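Reltside Juniors: where your grant money has gone so far
2021-07-12

Hi all at the Grakard fund,

You asked for a halfway update on the girls' soccer program and I promised to keep it short, so let's see how I do! I coach the under-12s and I also ended up doing the paperwork, so you get both hats in one letter.

Numbers first. We had 44 girls signed up in January and we're at 100 now, across four age groups. I really didn't expect that. A lot of it came from the Saturday try-it sessions you paid for (free to walk in, borrow some shin guards, kick a ball for an hour). Most of the new kids had never played on a team before, and quite a few have dragged a sister or cousin along since then.

The field at Skunonport is the good news and the bad news. Good: we have it two evenings a week through the fall, with lights. Bad: the rent went up by $220 for the season right after we signed the first form, and I had to move that over from the travel line. I should have called you before doing it and I'm sorry I didn't. We can still get to every away game on the schedule if parents keep sharing rides, and they've been great about that.

Equipment came to $492, all in. That bought balls in two sizes, a set of pop-up goals, bibs and a proper first aid bag. The goals are already a bit wobbly, to be fair. I've emailed the store about the clips and I'm waiting to hear back.

Before the first league match I sent every family a kit-bag note: water, spare socks, hair ties, trimmed nails, no earrings. The refs in our league do check, and we had two girls sit out the first ten minutes at the Mai Cup while somebody hunted for tape. 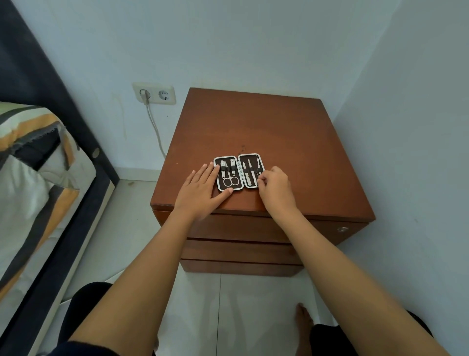

Nail clippers and small scissors in their case.

On results, the under-14s won three and drew one in the spring, and the under-10s lost nearly everything and had a wonderful time. My own bunch finished in the middle of the table. We let in far too many goals from corners, so that's what we're working on this month (ask me about zonal marking with eleven-year-olds sometime, bring coffee).

What's behind schedule: the coaching course. We said we'd put three new coaches through it by now and we've done one. The June dates filled up before I got our names in. There's another round in September and I've already booked two places, so we should be caught up by the next report.

One thing I'd like an answer on, please. Can we use what's left in the printing line for goalkeeper gloves? We hardly print anything, and right now three keepers are sharing one pair that doesn't fit any of them.

Receipts are in the folder I shared with your office. Come and see a practice if you're out our way, we start at six.

Coach, Reltside Juniors under-12s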